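4.2 Handwritten prices at the shelf edge

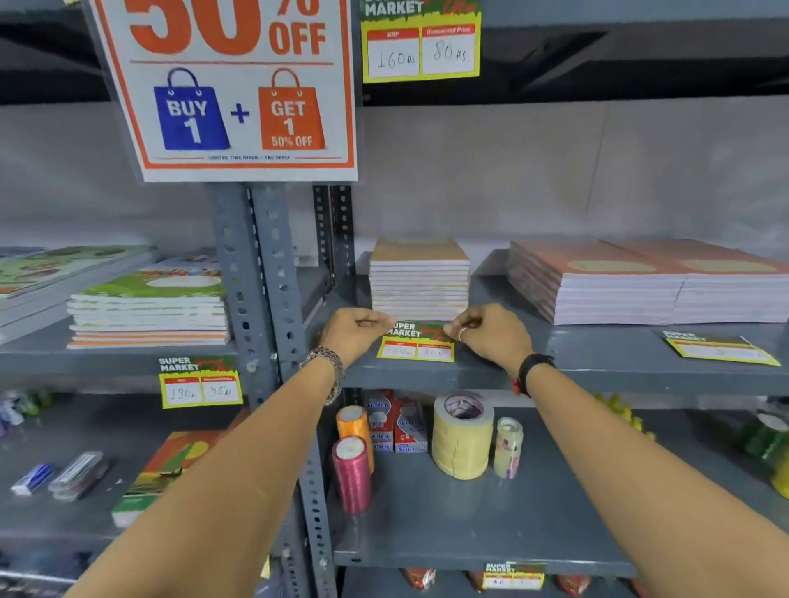 Figure 3. Placing a shelf-edge tag in the stationery section.

Small shops spend a surprising share of their working day on price tags, and we had not appreciated how much until we began to spend our own days in the aisles. The tag is a humble thing, and most of the retail literature passes over it in a sentence on the way to the larger questions of price setting and promotion. Yet somebody has to write each one, carry it to the right bay and settle it against the metal so that a shopper can tell at a glance which goods it belongs to. In the stationery section this job is fiddlier than it sounds, as one shelf may hold several kinds of notebook side by side, and the price has to be tied to one of them by position alone. The tag going onto the shelf front in Figure 3 carries two handwritten amounts, roughly 160rs and 80rs, and with the brown-covered notebooks stacked directly over it, a shopper would most naturally read the price as theirs. We came to call this arrangement "reading upward," and it was the habit we met most often during our July visits.

The card mounted higher on the same unit does a slightly different job. It repeats the two amounts, again by hand, but gives each a heading, "MRP" for the first and "Discounted Price" for the second. We are fond of this pairing, for it shows how the large card can teach the shopper to read the small one. Someone who has taken in the headings above will have little trouble with the bare numbers lower down. Someone who comes to the shelf with eyes already lowered, as people looking for a particular notebook very often do, must work it out alone. In our interviews most shoppers guessed correctly that the larger number was the old price. A few wondered whether the two numbers might belong to two sizes of notebook, and one kindly explained to us that the second was surely the price for children.

Then there is the matter of the promotional sign. The one at this bay announces 50% off in large orange figures, and beneath that offers "BUY 1" and "GET 1 50% OFF," with a line of small print about limited time and conditions. A patient reader will notice that these are different promises. If the handwritten 80rs is already half of 160rs, does the second notebook come down by half again, or is the lower price meant to stand in for the whole offer? We put this question to shoppers in all 3 stores and to the staff who wrote the tags, and we heard sensible arguments on both sides – sometimes from the same person, a few minutes apart. We make no claim here about which reading is the right one. For our purposes it is enough that the sign and the tag were prepared at different moments and with different readers in mind, and that the shopper is left to bring them together.

Our wider tag survey, carried out under the Pettigrew project, covered 330 shelf-edge tags, of which 51 gave two prices without any heading. These unheaded tags drew far more than their share of questions at the register. The staff knew this perfectly well and had their own remedies. At Stellia, the older clerks underlined the lower price. At Clotar they preferred to strike a single line through the higher one, taking care to leave it legible, for as one clerk told us, a discount is no pleasure at all if you cannot see what you have been spared. Totosik had no fixed practice, and there the tags varied a good deal from one shift to the next.

We should add a word on placement, which we had first treated as a purely mechanical step and which we now think deserves better. A tag that sits flush along the shelf front is easily read from the aisle, while one resting at an angle on the edge can look like something still waiting to be put in place. Shoppers were quick to pick up on this. Several told us they did not trust a crooked tag, and would carry the notebook to the register to ask before deciding. Clerks, for their part, liked to do a whole bay at a time, early in the morning if they could manage it, and grew a little cross when called away halfway through – a feeling we came to share once we had been allowed to help. The next section takes up what happens to these same tags when the stock beneath or above them is moved and the price stays behind.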